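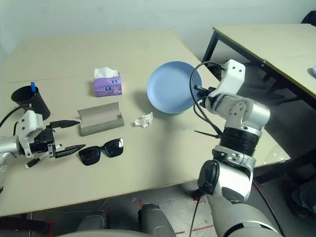 Eugeniusz Laskowska wrote in to ask whether a two-armed robot on a table really needs house rules, when all it does is put pens in a cup. Yes, Eugeniusz, it does, and I love this question! The rules are most of what makes desk tidying with an arm such a pleasure, and you can have the whole set taped to the wall by lunchtime.

## Before you power up

- Mark the floor. Bright tape shows everyone how far the arms can swing, and you stand outside it while anything is moving. Redo the tape when it gets scuffed.
- Put the stop button where a standing person can hit it without leaning over the table. Press it once every morning, before the first run, and check that both arms stop dead.
- Follow every cable with your hand (power off, please!) from the arm to the wall. You want enough slack for the longest reach, and no loop that a finger could hook.
- Sleeves up, lanyards off, long hair tied back.

## On the table

Start with less than you think you need. My first tidy at the Wevmont workshop had 21 things on the table and it was a glorious mess; I dropped to 11 and learned far more in an afternoon. Soft packs of tissues are wonderful practice because they squash, so a grip that's too hard shows up right away. Sunglasses are trickier. Close them first, and use an old pair until you trust your settings!

Markers go in cap first or tip first, but choose one and write it down. We fought over this for most of July. The rule sheet now says caps tight before every run, and a marker that rolls is left alone until it stops. No grabbing for it, however tempting.
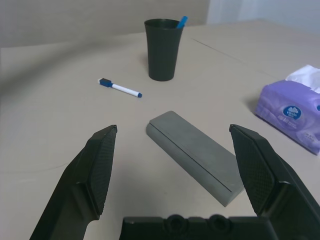
Pads come next. Wipe the finger pads with a barely damp cloth at the end of the day, let them dry with the gripper open, and run a thumbnail over the texture. If it feels slick, swap both pads, even if the other one seems fine, or the grip will pull to one side. I keep spares in a jam jar marked "Plarel pads" (2 pairs, always).

## Two arms, one table

Give each arm its own half and let only one of them cross the middle at a time. Slow speed for any new object, every single time, and someone within reach of the stop. If you have to fix something by hand, stop the arms, say "hands in" out loud, and say "hands out" when you're clear. It feels silly for a day and then you'll catch yourself saying it over the dishwasher.

Last thing: write the date and any bumps or drops in a notebook. Ours is up to run 802, and the dull pages are my favorites.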